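Folding, and why we stopped throwing things away

I've been meaning to write this up since September, when Yaa Zakaria walked over to my desk with a graph and a very wide grin. I've now seen the result hold up on a second lot of training runs, so I'm allowed to be excited about it in public!

Some background for those who don't follow cloth work closely. Our group teaches a pair of arms to fold clothes by showing them recordings of people doing it with hand-held grippers. You hold the gripper, you fold the shirt, the fisheye view and the tool's movement are saved, and later a model learns to go from one to the other. We call our folding model Fang, for reasons that made sense in a pub.

For a long time we did what I think most small groups do, and cleaned the recordings hard. If someone grabbed the hem, lost it and had to go back for it, out it went. If a sleeve got turned over and the person stopped to sort it out, out that went too. We ended up with a lovely tidy set of 633 folds, all smooth, and a model that folded beautifully right up to the moment something slipped. Then it would carry on folding the air above the shirt, with great confidence.

Yaa's idea was to put the messy ones back in. She'd kept them all (bless her) in a folder called Hirari, 183 recordings with at least one fumble in each, and she went through every one marking where the trouble began and where the person had the cloth under control again. Anything between those marks is what she calls a repair. 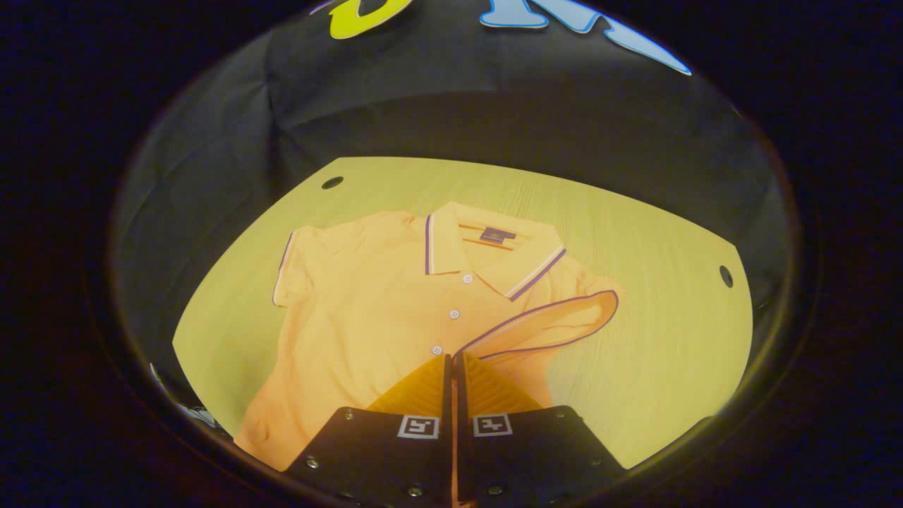
Gripper down on the lower part of the polo, with one side still turned over.

Polo shirts are my favourite test by a long way. The collar is stiffer than the rest, the placket doesn't want to bend where you'd like it to, and when part of the body flips over you get a loop that changes shape every time you touch anything nearby. T-shirts are kinder. Sorin Đorđević did most of our early recording on T-shirts and still maintains that polos are a waste of everybody's afternoon.

So, the method. It is very simple, and I love that about it. The model trains on everything together, clean folds and messy ones, but the stretch just before a repair (the bit where the mistake gets made) is given no weight at all. The repair itself is given 3 times the weight of ordinary folding. You want the model to see the bad state and learn the way out of it, without learning the way in. We tried a few other weights and the exact number mattered less than I'd feared. Leaving the mistakes in at full weight was worse than our old tidy set, though, so the marking does earn its keep.

What came out was a model that goes back for things! It reaches for the hem, misses, opens up, shifts over and tries again. On the polos it now finishes far more often than the old one did, and nearly all of the gain comes from runs where something went wrong early on. On runs where nothing goes wrong the two models look much the same to me, and Feng-yi Yau, who scored them without knowing which was which, thought so too.

There are still plenty of holes. It can get stuck repeating a repair that isn't working, and I've watched it tug at one sleeve for two minutes straight before I gave in and pressed stop. It's also poor with dark cloth, where the creases are harder to make out in the fisheye view. Siu-fong Shih suspects we have too few dark shirts in Hirari to say much about that yet, and she's going through the list now.

The marking is slow work as well. Kwok-wai Hsiao has started on a little tool that guesses where a repair begins from how the gripper opens and closes, and the first version is right often enough that correcting it beats starting from nothing. If he lets me, I'll post the code once it stops crashing on long recordings.

Next up is trousers. I've been told to bring my own.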